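Chamada de participantes: estudo sobre leitura em voz alta em casa

Inscrições abertas até 20 de maio

O Zarkeck, núcleo de estudos da infância e da linguagem, procura famílias para um estudo sobre a leitura em voz alta entre adultos e crianças. Queremos saber o que acontece nas casas onde se lê, e também naquelas onde se lê pouco ou quase nada. Não é preciso ter muitos livros nem ter o hábito de ler à noite.

O estudo chama-se Riline e decorre durante nove semanas, com início na segunda quinzena de maio. Vamos selecionar 63 famílias. As sessões presenciais realizam-se na Casa Jorkesau e o restante trabalho é feito em casa, no horário que cada família escolher.

Quem pode participar

Procuramos famílias com pelo menos uma criança entre os três e os seis anos. O adulto participante pode ser mãe, pai, avó, avô, tutor ou outra pessoa que viva com a criança e passe tempo com ela todas as semanas. Cada família inscreve um adulto e uma criança. Se houver irmãos dentro da faixa etária, a família escolhe qual deles participa; os outros podem ouvir as leituras à vontade, mas não são incluídos nos registos.

O português deve ser uma das línguas faladas em casa. Famílias bilingues são bem-vindas e constituem um grupo que gostaríamos de ver bem representado. Na ficha de inscrição há um campo para indicar as línguas usadas e com quem.

Não podem participar crianças que estejam neste momento integradas noutro estudo sobre linguagem. Crianças em terapia da fala podem participar, desde que isso seja indicado na ficha.

O que é pedido às famílias

Sessão inicial na Casa Jorkesau. O adulto responde a um questionário sobre rotinas, livros e ecrãs. A criança faz uma tarefa curta de vocabulário com cartões ilustrados. A seguir, os dois leem juntos um livro à escolha. A sessão dura uma hora e meia, com intervalo para lanche.

Leituras em casa. Pedimos três leituras por semana, de dez minutos ou mais. Os livros são emprestados por nós e trocados a meio do estudo. Podem ler no sofá, na cama, à mesa da cozinha ou no chão. O que nos interessa é o sítio onde a família costuma estar e não queremos que mudem os móveis por nossa causa.

Um sofá com almofadas e uma cadeira pequena de criança chegam perfeitamente.

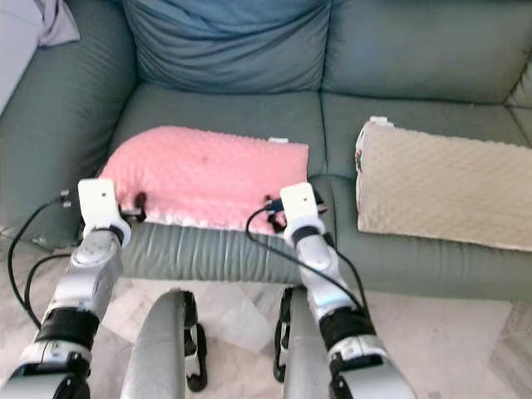
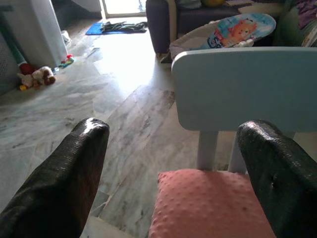
Gravações de áudio. Uma das três leituras semanais é gravada com um gravador portátil que entregamos na sessão inicial. Basta carregar no botão no começo e no fim. Não se grava vídeo em casa. Se a criança interromper, fizer perguntas, mudar de assunto ou se levantar, deixem a gravação continuar. As conversas a meio da história são uma parte importante do estudo.

Caderno de leitura. Depois de cada leitura, o adulto anota o título, a hora, a duração aproximada e se o livro foi lido até ao fim. O caderno tem uma coluna para observações, de preenchimento livre.

Sessão final na Casa Jorkesau. Repete-se a tarefa de vocabulário e devolve-se o gravador. O adulto tem uma entrevista de meia hora com alguém da equipa, enquanto a criança fica na sala ao lado, acompanhada por uma educadora.

Compensação

Cada família recebe 200 euros: metade na sessão inicial e metade na sessão final. O pagamento é feito por transferência bancária e demora até dez dias úteis. Quem desistir a meio fica com a primeira parte e não tem de dar explicações, mas pedimos a devolução do gravador e dos livros emprestados.

No fim do estudo, a criança escolhe dois livros da coleção para guardar. A coleção Riline tem 600 exemplares, entre álbuns ilustrados, livros de rimas, contos tradicionais e livros sem texto.

Os transportes públicos para as duas sessões presenciais são reembolsados mediante apresentação dos bilhetes. Quem vier de carro pode estacionar no pátio, com entrada pela rua de trás. O pátio fecha às 19h30.

Dados pessoais e consentimento

Antes de começar, o adulto assina um termo de consentimento em duas vias. Quando a criança tiver mais do que um responsável legal, ambos devem assinar. À criança explicamos, em palavras simples, o que vamos fazer, e ela pode dizer que não quer em qualquer momento.

As gravações são transcritas pela equipa e os nomes são substituídos por códigos. Os ficheiros de áudio ficam guardados num servidor sem acesso público e são apagados dois anos depois do fim do estudo. As famílias podem pedir uma cópia das suas gravações ou a eliminação de qualquer uma delas, incluindo depois da sessão final.

Os resultados são tratados em conjunto. Não fazemos avaliações individuais das crianças nem emitimos relatórios para escolas ou serviços de saúde.

Como se inscrever

1. Peça a ficha de inscrição na receção da Casa Jorkesau ou preencha-a na página do Zarkeck, secção Estudos em curso.

2. Indique dois horários possíveis para a sessão inicial. Há sessões aos dias úteis ao fim da tarde e aos sábados de manhã.

3. Aguarde o nosso contacto telefónico. A chamada dura poucos minutos e serve para confirmar a idade da criança e as línguas faladas em casa.

4. Se for selecionado, recebe por correio eletrónico o termo de consentimento, para ler com calma antes da primeira sessão.

A seleção não segue a ordem de chegada das inscrições. Procuramos um grupo variado quanto à idade das crianças, à zona de residência e aos hábitos de leitura. As famílias não selecionadas ficam em lista de espera, se assim o desejarem, e são avisadas em qualquer dos casos.

Acessibilidade

A Casa Jorkesau tem entrada sem degraus e elevador. Há fraldário no piso térreo. Se o adulto ou a criança precisar de algum apoio específico, indique-o na ficha. Os adultos que tenham dificuldade em ler também podem participar, com os livros sem texto da coleção, e o caderno pode ser substituído por mensagens de voz.

O estudo tem o apoio da Fundação Matheson.

Publicado em 25/04/2022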